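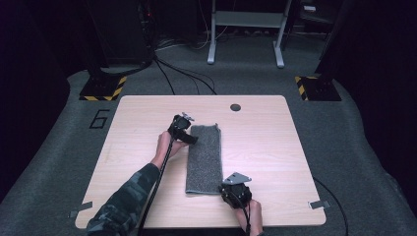 Ketdale Issues Field Notice on Cable Strain Fault in Handheld Gripper Sets

6 min read

JORVILLE, October. Ketdale has issued a field notice covering 488 handheld gripper sets used to record manual handling tasks for robot training. The notice concerns a strain relief fault at the point where the signal cable enters the gripper body. Under repeated side loading, the cable can lose contact for short periods. In that condition the gripper may report a jaw opening that is out of date, and in one software version the recording station does not flag the error.

The fault was identified at the company's Jorville site during a fabric handling program that includes towel folding, towel unfolding and the stacking of flat goods. No injuries have been reported. Recordings made with affected sets may contain incorrect jaw position data and should be checked before they are used to train or test any robot.

Customers are asked to stop using affected sets for new recordings until the inspection in this notice has been completed.

Affected equipment

The notice applies to two-hand sets sold under the Ustetti name with a fixed cable exit. Each set consists of a left gripper, a right gripper, two signal cables and an interface box. The affected units carry the letter F after the part number on the underside of the gripper body. Sets with a detachable cable carry the letter D and are not included.

The recording software is affected in release 2 only. Earlier releases stop the recording when a cable drops out. Release 2 introduced a hold function intended to bridge very short gaps in the signal, and this function is the reason some dropouts were not reported to the operator.

Description of the fault

The cable on the fixed-exit gripper passes through a molded sleeve and is held inside the body by a clamp. The clamp was specified to carry pulling loads along the length of the cable. It was not specified to carry repeated bending at the sleeve.

In tabletop work the operator turns the wrist inward to bring the jaws down to the surface, and the cable bends where it leaves the body. When the operator then reaches across the table, the bend and the pull act together. Over time the clamp shifts and one conductor in the cable begins to work against the edge of the clamp plate. The first sign is a brief loss of the jaw signal at the far end of a reach. Later the loss can occur with the gripper at rest.

When the signal is lost, release 2 keeps the last valid jaw reading and continues to write it to the file. If the signal returns within the hold period, no mark is placed in the recording. If the cable drops out again shortly afterward, the hold period restarts. A chain of short dropouts can therefore produce a long stretch of held data with no warning.

The position tracking of the gripper is not carried on the same conductor. A recording may show correct hand motion together with a jaw that does not open or close. With soft goods this is difficult to see during playback, as a towel edge can move while the jaws are near it whether or not the grip was recorded.

How the fault was found

The first report came on a Saturday shift at station 6. Tanvir Patwary, recording technician, noted that a folding sequence played back with the right jaw shown open through the whole of the lift. The operator had closed the gripper normally. The sequence was recorded again with the same result, and the station was taken out of service at 3:40 p.m.

The initial assumption was a tracking fault, and the tracking equipment was recalibrated. The error did not change. The right gripper was then moved to a second station, where the error followed it.

A bench test was set up under Thilini Kanagaratnam, test engineer. The gripper body was clamped and the cable was flexed at the sleeve under a light load. The jaw signal dropped out within the first group of cycles. A new gripper placed on the same bench ran without error through the first 300 cycles and then showed its first dropout shortly after.

The test group then opened 13 grippers that had been in regular use. Clamp movement was present in almost 11 percent more of the right-hand units than the left-hand units, a difference the company attributes to reach direction at the station and does not regard as a separate fault.

"The mechanical fault is simple and would have been caught on the first day if the software had stopped," Kanagaratnam said. "The hold function turned a cable problem into a data problem. We are treating the two as one issue and will close them together."

Effect on recorded data and on robots

Ketdale does not supply robot arms. Customers use the recordings to train their own control software. The company has reviewed how held jaw data could affect a robot trained on it and has identified two effects.

First, the robot may move to the correct position and fail to close on the item. This causes a missed pick and is generally seen in testing.

Second, the robot may begin a lift or a fold while the jaw is still partly closed on the item from an earlier step. In fabric work this can drag the item across the table, and any loose object resting on it is carried along. Customers whose robots share a work area with people should treat this as a safety matter and review their speed and force limits before running any control software trained on recordings from affected sets.

One customer, Krishnan, reported missed picks during acceptance testing of a linen handling cell. The cell was guarded and no person was inside it. Krishnan has supplied its recordings for analysis, and held jaw data has been confirmed in part of the set. Work on the remainder is continuing.

Required action for customers

1. Check the underside of each gripper body for the letter F after the part number.

2. Remove affected grippers from recording work. Tag both grippers in the set, including any that show no sign of the fault.

3. Inspect the cable at the sleeve. Do not use a gripper if the sleeve turns by hand, if the cable jacket is marked, or if the cable can be pushed into the body.

4. With the gripper connected, open and close the jaws while bending the cable gently in each direction. Watch the live jaw reading on the interface box. The reading on the box is taken before the hold function and will show a dropout that the recording software hides.

5. Turn off the hold function in release 2. The setting is under Signal, then Gap Handling. Set it to Stop.

6. Run the file check tool on all recordings made with release 2. The tool lists every interval in which the jaw value did not change while the gripper was moving. Some of these intervals will be genuine, such as a long carry with the jaws closed, and must be compared with the video.

7. Keep the original files. Do not edit or delete recordings until the review is complete.

Adhesive tape or cable ties must not be used as a repair. Both move the bend to a point farther along the cable and can hide clamp movement during inspection.

Corrective action

A revised strain relief has been designed and is in production. It replaces the molded sleeve with a longer flexible boot and adds a second clamp set back from the exit. The replacement does not change the weight limit, the grip or the position of the metal bracket on top of the gripper, and no recalibration of the bracket mount is required.

Customers may return affected grippers for rework or request an exchange. Rework and exchange are free of charge for all units with the letter F, regardless of purchase date. Grippers should be returned as sets so that left and right units can be tested together.

A software update removes the hold function as a default. Where a customer chooses to turn it on, each held sample will be marked in the file and a warning will be shown at the station. The update also adds a start-of-shift cable test that must be passed before recording can begin.

Dinesh Shetty, head of product safety, said the company's release process had not covered the case. "The hold function was tested with a simulated gap in the signal. It was not tested with a worn cable," Shetty said. "Cable wear has now been added to the test plan for every software release, and a release cannot be approved without it."

Cable routing at the Jorville stations has also been changed. Cables now run to the operator's forearm and are secured with a soft loop before dropping to the interface box, leaving slack at the wrist. The same routing is recommended for all customers, including those using detachable-cable sets. A drawing is included with the notice.

Status of work at Jorville

Recording at Jorville continues with detachable-cable sets. Fabric handling recordings made under release 2 have been withdrawn from delivery until the file check is finished. Obaidul Jayawardena, site manager, will inform each customer with an open order of any change to the delivery schedule.

Contact

Questions about inspection, returns or exchange should be directed to Sumaiya Munasinghe, customer support, at the Ketdale office in Jorville. Please have the part number, the software release and the number of recordings made with each set available when calling. Media requests are handled by the same office.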